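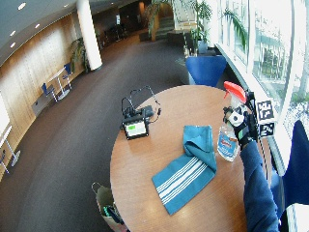

Restico Glove Kit, table-care sample set. This is the data card for the sample recordings that ship with the Restico Glove Kit, sold by Tritex for recording hand work that is later used to train robot arms. The set covers wiping and spraying tasks at tables in public rooms. The wearer puts on a black glove with a mount on the back of the hand, and the mount carries two square black-and-white tags, one over the other, which the tracking software uses to find the hand. Objects are ordinary ones, such as a clear spray bottle with a red trigger head and a teal towel with white stripes, used on a round wooden table next to large windows.

Version: 2
Released: 2019-08-21
Maintainer: Anežka Brabec, Tritex
Recorded at: Plirneswood and Daly sites, July

Contents

The set holds 1,749 clips. Of these, 900 are from Plirneswood and the rest are from Daly. Each clip has one video file, one hand track and one line of text naming the task. Task names are short and come from a fixed list (pick up bottle, spray, put down bottle, fold towel, wipe). A clip with more than one task lists them in order.

The folder named "small" has 500 clips picked at random from both sites. Use it to check your install before you download everything.

What you need

The loader runs on Linux and Windows. It does not need the glove. If you want to add your own clips, you need the kit, a printed calibration sheet and a fixed camera with a view of the whole table.

Run calibrate first, then record, then export. The export step writes files in the same layout as the sample set. If you move the camera, run calibrate again.

Known problems

Tags are lost when the palm turns up toward the camera. The hand track is left blank for that stretch and is not filled in.

Strong daylight behind the tags can wash out the white areas. Lower the exposure before recording near glass.

Clear bottles are hard for most object detectors. We supply no object boxes for them in this version.

Left-hand clips are few, and all of them are from Daly.

The glove comes in one size. Wearers with small hands reported that the mount slides during fast wiping. A strap is included in the kit for this.

Changes from version 1

Daly clips added. Task names cleaned up. Time stamps in the hand track are now in milliseconds.

Use

Free for research and teaching. For use in a product, write to Tritex sales and give the version number. Report bad clips to the maintainer with the clip name and the time in the clip.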